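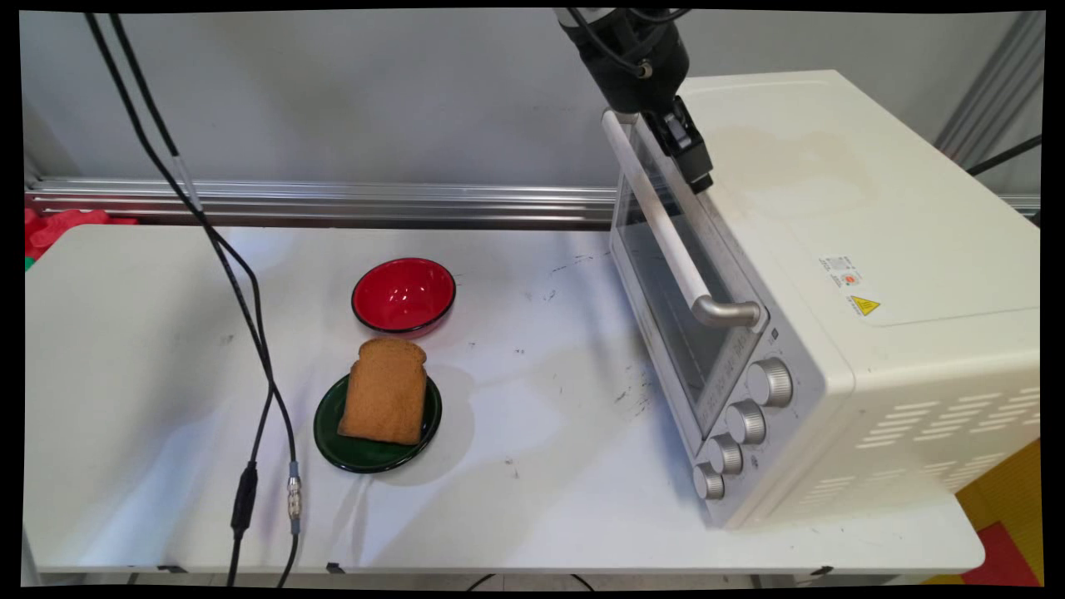

Ankit Joshi thought we had the whole thing backwards: people don't choose a toaster oven for the toast, he told us, they choose it for the spot on the counter they've got left, and the toast comes second. I've been chewing on that remark ever since, and it ended up shaping most of this section.

4.2 Where the bread goes

Figure 3. Bread on a green plate and a red bowl, set out on a folding table with a white toaster oven.

So let's talk about landing space, my favorite part of the study (I know, I know). By landing space I mean the bit of clear surface next to an oven where a plate can sit while you deal with the door. In the Gimidham diaries we logged 912 small breakfasts across 216 households, and I read every entry myself, mostly at 6 a.m. with my own toast going cold. People wrote very little about browning. They wrote pages about plates!

The layout in Figure 3 is one we came across a lot in the diaries: plate and bowl to the left, oven to the right, front turned toward the dishes. The angle matters more than I'd guessed. With the oven square to the wall, people said they had to step back to get the door down, and the plate usually wandered off to the sink or the top of the fridge. With the front turned in, the slice has a much shorter trip. In 181 of the logged breakfasts the plate got moved at least once before anybody ate, and the square-on kitchens had the lion's share of those.

Small plates came up too. A saucer-sized dish just about fits one slice of loaf bread, and lots of our Gimidham folks liked it that way, since it left room for a bowl. The Irkach group went for dinner plates and then complained about the crowding, which made me laugh, but their tables were narrower to begin with, so I wouldn't lean on that comparison too hard.

One more thing on folding tables. We'd planned to leave them out (Gautam et al. did), and I'm so glad we kept them in. Their owners move the oven more often, and they're the ones who try it at an angle. I come back to them in Section 4.3, along with the crumbs.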